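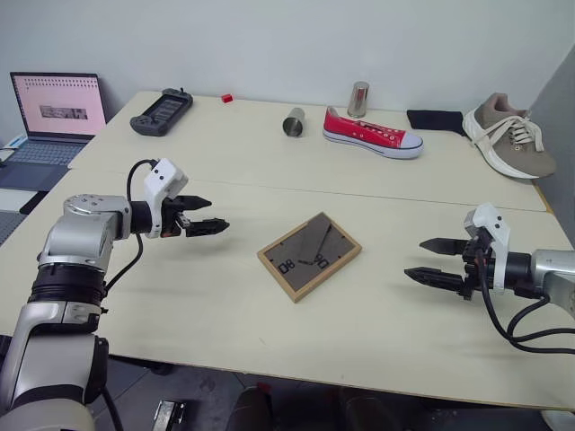 Both arms on the bench, clock between them.

Last updated: February

Sunday, started just after nine. Heating was off in the workshop so I kept my coat on for the first hour.

Main job was the left arm. It has been sagging at the black ring joint since I swapped the motor, and I wanted that sorted before doing anything with the two of them together. Took the cover off, found one of the four screws had never gone in properly. My own doing. Put it back with threadlock and ran the joint up and down 40 times. It held.

Rerouted the cable on that side as well. It now loops over the top of the gripper housing and down the side of the arm, with enough slack for the wrist to turn. The old route pulled tight at full reach. The right one still droops more than I'd like – I've run out of the small clips and Stanier have none in until next week.

Harpreet Friesen came by at eleven with the new lower fingers, the toothed ones. She printed them in the black Medel filament and they are stiffer than my last lot. The upper fingers are the same pointed ones as before. Fitted both sets before lunch. One hole needed opening out with a hand drill.

Afternoon was the clock. The plan is for one arm to hold the wooden edge while the other turns the whole thing round to face the laptop. The frame is light wood and quite smooth, so grip matters. Set the force to 54 and tried 12 goes. Seven were all right. On the other five the right arm let go early, always at the same point in the turn, so I think it's the timing in my script and not the fingers.

Haven't tried the shoes or the metal cylinders yet. They can stay along the back table.

To do: clips, timing on the right arm, ask Harpreet for a spare pair of lower fingers. Also order a longer lead from Landry.

Packed up at half four. Left arm still not sagging.

Contact | © Harpreet Friesen and bench users | Back to top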